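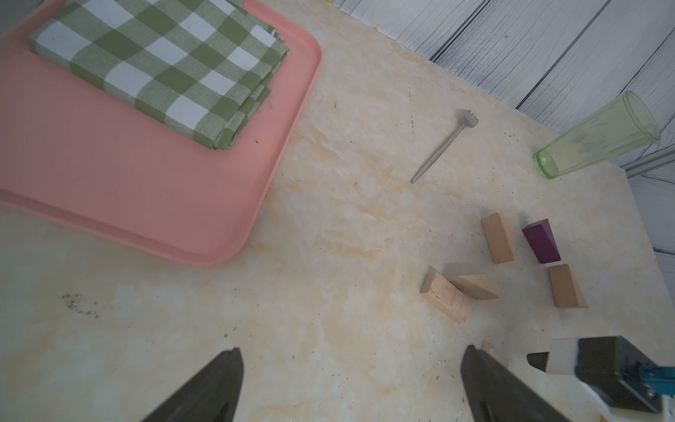 The worst seat in the ground is the one I want

Print this article | E-mail this article

My first Sunday covering Jumumcombe I got lost twice, once on the ring road and once inside the ground. The press bench is up a flight of steps behind the tea hatch, and by the time I found it Voltham were already a goal up. I had to ask the man next to me who'd scored. He told me, spelled the name out, then offered me half a sausage roll.

That was Noel Aquino, and I've sat beside him ever since. He has followed the club for the local paper through four managers and one very strange season when they played in orange. He keeps his notes in pencil (pens give up in the rain, he says) and he has never, as far as I can tell, left before the final whistle.

I'd come from a bigger beat, where you file from a warm room and the quotes arrive by e-mail. At Jumumcombe you stand in the car park and wait for the manager to find his keys. He'll talk for ages if they've won! If they've lost, you get two sentences and a nod.
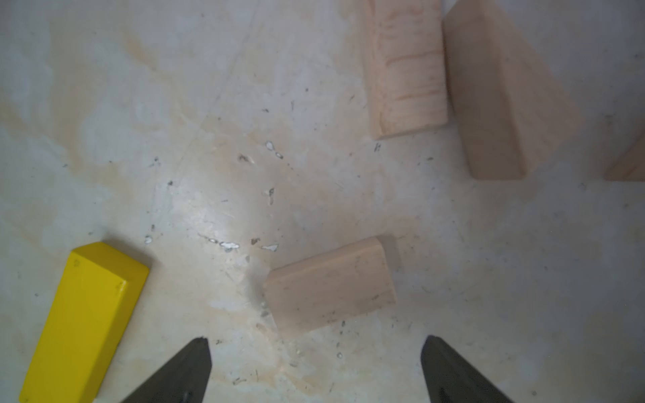
The Voltham game finished 2-2, by the way, with Cabrera heading in from a corner right at the end, and I still think it's the best match I've seen at this level. The gate was 3084, which sounds modest until you hear them all shout at one linesman. For the cup tie in February they squeezed in 4000 and I wrote my whole report standing up, with somebody's elbow in my ribs.

Moreo, the captain, has now played 124 league games for the club and remembers most of them better than I do. I asked him about the penalty he missed last spring and he talked me through it step by step - the wind, the keeper's little shuffle, the walk back to halfway. I'd only meant it as a warm-up question. I used the lot, and the desk cut it to a paragraph.

Voltham are at home to us next, and Noel is driving. He wants to set off at nine for a three o'clock kick-off, and I've said yes.

Print this article | E-mail this article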